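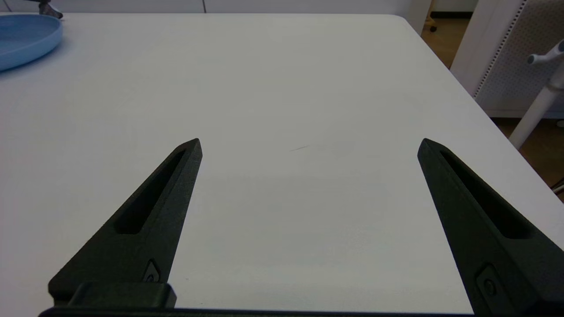
Prüfliste Arbeits- und Ablagetische, Gemeinschaftsbereich Halonen

Protokoll Nr. 3746
Objekt: Haus Halonen, Gemeinschaftsbereich im Erdgeschoss
Gegenstand der Prüfung: Tisch mit weißer Platte, Inventarnummer 556
Datum der Begehung: 4. August 2021
Prüfer: Arvo Kauppinen, Silton Objektprüfung
Auftraggeber: Hausverwaltung Enurari

1. Geltungsbereich

Die vorliegende Liste gilt für Tische, an denen Speisen angerichtet, Geschirr abgestellt oder leichte Arbeiten im Sitzen und Stehen ausgeführt werden. Für Werkbänke, Spültische und fest eingebaute Küchenzeilen ist das gesonderte Formblatt der Hausverwaltung zu verwenden. Stühle und Hocker werden nur insoweit berücksichtigt, als sie die Zugänglichkeit des Tisches beeinträchtigen.

Bewertet wird mit den Stufen »in Ordnung«, »Hinweis«, »Mangel« und »nicht geprüft«. Ein Hinweis begründet keine Frist. Ein Mangel ist innerhalb der jeweils genannten Frist zu beheben und der Hausverwaltung schriftlich anzuzeigen.

2. Tischplatte

2.1 Oberfläche eben und glatt
Ergebnis: in Ordnung
Bemerkung: Die weiße Fläche ist glatt. Beim Abfahren mit der flachen Hand wurden keine Aufwölbungen festgestellt.

2.2 Oberfläche frei von Verfärbungen, Kratzern und Strichen
Ergebnis: Hinweis
Bemerkung: Etwas rechts oberhalb der Mitte befindet sich ein dünner, schwacher dunkler Strich. Ob es sich um Bleistift oder um eine Scheuerspur handelt, bleibt offen. Es ist zunächst mit einem weichen Tuch und neutralem Reiniger zu arbeiten, Scheuermilch und Schmutzradierer sind auf dieser Platte nicht zugelassen. Bleibt der Strich bestehen, ist er im Inventarblatt als Gebrauchsspur einzutragen. Ein Austausch der Platte ist hierfür nicht vorgesehen.

2.3 Kanten ohne Ausbrüche und Grate
Ergebnis: in Ordnung
Bemerkung: Alle Kanten wurden abgetastet. Die Unterseite der Längskante wurde mit der Handlampe kontrolliert.

2.4 Ecken gerundet oder geschützt
Ergebnis: in Ordnung
Bemerkung: Die Ecke am Zusammentreffen der hinteren und der rechten Kante ist gerundet. Ein zusätzlicher Eckenschutz ist nicht erforderlich. Aufgeklebte Schutzecken aus früheren Beständen sollen an diesem Tischtyp auch künftig nicht angebracht werden, da die Klebereste die Reinigung erschweren.

3. Gestell und Standsicherheit

3.1 Tisch steht ohne Wackeln
Ergebnis: in Ordnung
Bemerkung: Geprüft durch wechselseitigen Druck auf die Ecken.

3.2 Verschraubungen fest
Ergebnis: Mangel, geringfügig
Bemerkung: 2 Schrauben an der Unterseite ließen sich von Hand nachdrehen. Sie wurden während der Begehung angezogen. Eine Nachkontrolle ist im November durchzuführen und unter derselben Protokollnummer zu vermerken.

3.3 Bodengleiter vorhanden und unbeschädigt
Ergebnis: Hinweis
Bemerkung: Vorhanden, jedoch abgenutzt. Ersatz kann bei der nächsten Sammelbestellung erfolgen. Zulässig sind die Gleiter der Ausführung Herix, die bereits an den übrigen Tischen des Hauses montiert sind – andere Fabrikate nur nach Rücksprache.

3.4 Belastungsprobe
Ergebnis: nicht geprüft
Bemerkung: Die Belastungsprobe entfällt bei Tischen, die nicht als Auflage für Geräte mit mehr als 60 kg vorgesehen sind.

4. Abgestelltes Geschirr und Gegenstände

4.1 Geschirr standsicher abgestellt
Ergebnis: Hinweis
Bemerkung: In der linken hinteren Ecke des erfassten Bereichs steht ein hellblauer, runder Teller mit erhöhtem Rand. Beim Abstellen von Geschirr ist ein Abstand von einer Handbreite zur Tischkante einzuhalten. Die Nutzer sind durch den vorhandenen Aushang darauf hinzuweisen, ein eigenes Schild am Tisch ist entbehrlich.

4.2 Geschirr ohne Absplitterungen und Risse
Ergebnis: in Ordnung
Bemerkung: Der Teller wurde angehoben und am Rand ringsum befühlt. Geschirr mit scharfkantigen Stellen ist auszusondern und darf nicht in den Schrank zurückgestellt werden, auch wenn die Stelle klein erscheint.

4.3 Keine Messer, Scheren oder Glasbehälter unbeaufsichtigt auf der Platte
Ergebnis: in Ordnung
Bemerkung: keine

4.4 Keine Reinigungsmittel auf Flächen, die mit Lebensmitteln in Berührung kommen
Ergebnis: in Ordnung
Bemerkung: Die Mittel werden im verschlossenen Wandschrank aufbewahrt. Der Schlüssel hing zum Zeitpunkt der Begehung am vorgesehenen Platz. Das Verzeichnis an der Schranktür ist nicht auf dem neuesten Stand und durch die Hausverwaltung zu ersetzen.

5. Umgebung

5.1 Beleuchtung ausreichend und blendfrei
Ergebnis: in Ordnung
Bemerkung: Die Platte ist hell, in den verschatteten Bereichen leicht grau. Für die vorgesehene Nutzung ist dies ohne Belang. Auf die Montage einer weiteren Leuchte wird verzichtet.

5.2 Verkehrsweg zum Tisch frei
Ergebnis: in Ordnung
Bemerkung: Der Weg zur Tür ist auch bei herausgezogenen Stühlen nutzbar.

5.3 Leitungen nicht über die Tischkante geführt
Ergebnis: nicht geprüft
Bemerkung: Die elektrische Prüfung erfolgt durch einen gesonderten Auftrag. Feststellungen hierzu sind nicht Bestandteil dieses Protokolls.

6. Reinigung und Pflege

Die Platte ist nach jeder Nutzung feucht abzuwischen und mit einem trockenen Tuch nachzureiben. Flüssigkeiten sind sofort aufzunehmen. Heiße Gefäße dürfen nur auf Untersetzern abgestellt werden. Beim Schreiben auf losem Papier ist eine Unterlage zu benutzen. Diese Regelung wurde nach der vorangegangenen Prüfung in die Hausordnung übernommen und gilt unverändert fort.

7. Gesamtergebnis

Der Tisch mit der Inventarnummer 556 darf weiter genutzt werden. Der unter 3.2 genannte Mangel ist vorläufig behoben, die Nachkontrolle steht aus. Zu den Punkten 2.2, 3.3 und 4.1 wird um Kenntnisnahme gebeten.

Eine Ausfertigung verbleibt bei der Hausverwaltung Enurari, eine weitere im Prüfordner am Standort. Einwände gegen einzelne Bewertungen sind schriftlich unter Angabe der Protokollnummer an Silton Objektprüfung zu richten.

Gezeichnet: Arvo Kauppinen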